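Filed under: House & Home, Small Fixes

So I finally painted the hallway. I've been saying I would since we moved in, and then in January my neighbor Zanele Mthembu came over for coffee, looked at the walls, and said "oh, is that still the old color?" in a voice I have thought about every day since.

The old color was a kind of putty. I wanted yellow, but a grown-up yellow, so I taped sample cards up by the stairs and left them there until I stopped seeing them. My sister Ayanda picked in the end – she stood there with her coat still on, pointed at the second one down and went to find a snack. Fine! It's a lovely yellow!

Painting the walls was the easy part. The trim took me forever, because I'm too stubborn to use tape and too messy to go without it (there's a yellow thumbprint on the light switch and I've decided it lives there now). I spent $41 on paint and another $39 on brushes, trays and a roller on a long pole, which I loved so much I went looking for other ceilings.

Now that the walls look nice, of course, everything else looks tired. The rug has to go. The coat hooks are crooked. And the doors! I've gone completely door crazy. I want a bright one at the end of the hall, something you notice the second you walk in, and I've been saving ideas on my phone at 2 in the morning like a normal person. 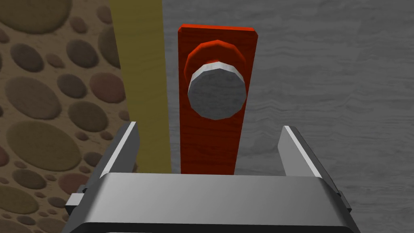 Gray metal knob on orange-red. Swoon.

Ayanda says it'll fight with the yellow. Zanele says go for it, but she also owns a purple fridge. I'm going to live with the walls for a bit and buy one small can to try on the back of the closet door – if I hate it, I can just keep that door closed.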